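報道関係各位
2025年12月21日
株式会社Vesten

ハンドヘルド型グリッパーのフィンガーパッド比較試験の結果について
衣類の折り畳み作業2,373回を記録、先細型パッドを次期評価機の標準仕様に採用

株式会社Vesten(以下、当社)は、手持ち式データ収集用グリッパー「Eltik」について、フィンガーパッドおよび手首側カメラの構成を比較する試験を完了しました。試験は9月に開始し、一般住宅の寝室および居室において、布製品の折り畳み作業を対象に実施したものです。

1. 試験の目的
Eltikは、作業者が左右の手に1台ずつ持って操作し、その動作と映像を記録する装置です。従来の評価は机上の剛体物を中心としており、柔軟物、特に色の濃い衣類を軟らかい面の上で扱う条件のデータが不足していました。寝具の上では支持面が沈むため、パッド先端が布の下に入る深さが安定せず、机上試験の把持成功率をそのまま適用できません。本試験では、この条件下での把持の再現性と、広角カメラで布端を追跡できる範囲を確認しました。

2. 試験条件
比較したパッドは、先端を平坦に仕上げた平型と、先端に向かって幅を絞った先細型の2種類です。リンク機構、開閉ストロークおよび制御基板は共通とし、パッドのみを交換しました。カメラは本体上部に固定した広角レンズ品で、露光時間を長短2水準に設定しています。対象物は上衣、タオル、枕カバーとし、作業面はベッドおよび床置きマットとしました。有効記録は2,373回で、内訳は先細型1,772回、平型601回です。 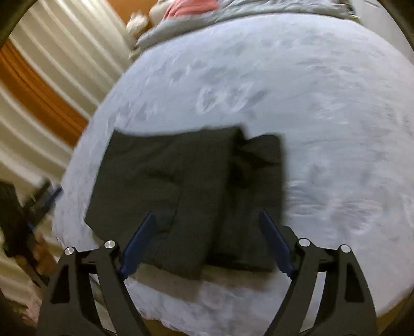

ベッド上での衣類の折り畳み作業。手前は開いた状態のグリッパーと濃青色のフィンガーパッド、左端は2台目のグリッパー(手首側カメラの映像より)

3. 結果
(1)把持
重なった布の上側1層のみを把持する動作では、先細型が平型に比べて再試行の少ない結果となりました。差が大きかったのは、折り返した縁を側面から取る場合です。厚手のタオルでは両者に有意な差は認められませんでした。先細型では、薄手の枕カバーで先端部に布が巻き込まれる事象が48回発生しており、先端半径の見直しを進めています。
(2)映像
広角レンズの使用により、手前のグリッパーと対象物に加えて、反対側の手で操作するグリッパーも同一映像に収まる時間が増えました。一方、画像周辺部では歪曲が大きく、布端の位置推定には補正が必要です。長い露光時間では移動中の被写体ぶれにより、布端の検出が途切れる記録が474回ありました。濃色の布では折り目の陰影と層間の隙間の判別も課題として残っています。
(3)操作性
両手操作時、グリッパー同士が接近する折り返し工程で、リンク外側の接触が確認されました。外側アームの形状は次期評価機で変更します。

4. 今後の予定
次期評価機では先細型パッドを標準とし、平型は交換部品として供給します。露光時間は短い側の設定を初期値とし、低照度環境ではゲインで補う方式に改めます。歪曲補正の係数は個体ごとに校正し、記録データに付属させます。コントローラーについては、現行品とKushnir社製試作品の応答遅延を同一の作業手順で比較する予定です。

試験責任者 Svitlana Kravetsのコメント
「机上での順位と寝具上での順位は一致しませんでした。パッドの選定は、作業面の硬さを含めた条件で行う必要があります。巻き込みについては先端半径を変えた試作パッドを用意し、同じ枕カバーで再試験します。」

試験報告書(日本語版および英語版)は、評価機の利用契約を締結しているお客様に提供します。その他の研究機関には、要約版を個別に送付します。

本件に関するお問い合わせ先
株式会社Vesten 評価技術部
担当:Danylo Derkach、Vasylyna Stasiv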